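Subject: Re: [neltow-history] Where should the Dastenness fountain go?
Date: May 21, 2026

Hi all,

> The city wants the fountain out of Cuadros Square before the repaving starts
> in September. Two sites are left, the library lawn and the old ferry landing.
> Does anyone on the list have a strong feeling either way?

Oh, I sure do! Put me down for the ferry landing. It was made for the waterfront in the first place (the Lurketti foundry drawings show it facing the river), and the lawn is shady and full of sprinklers.
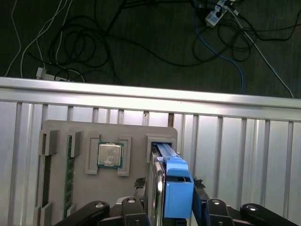 Drive with the blue caddy, at the slot

I went to the open house last night and there were more than 200 people packed in there. Most of the talk was about parking, naturally. I only got 2 minutes at the microphone and used up half of it saying hello. 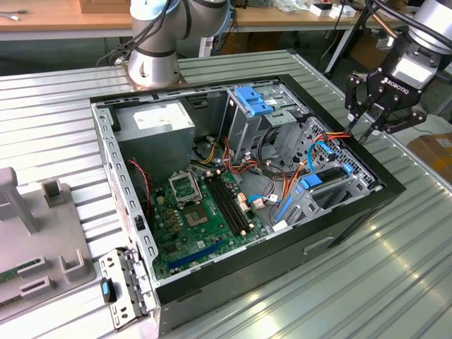
Tower on its side, socket open

What bugs me is the plaque. The draft text runs 12 lines and never mentions that the thing was moved once already, from Dastenness to Neltow. Surely that belongs on there?
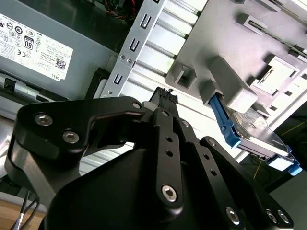

Gripper at the open case

If somebody has the old postcards scanned, please send them my way, front and back. The postmarks would help a lot with dating the first move.

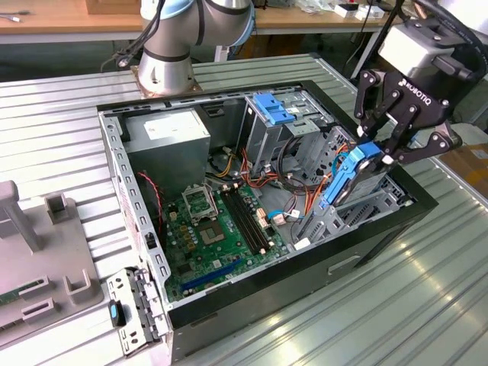

I'd also like to know who pays for the new base, because the handout skipped right over it. I'll write to the parks office and post whatever they tell me.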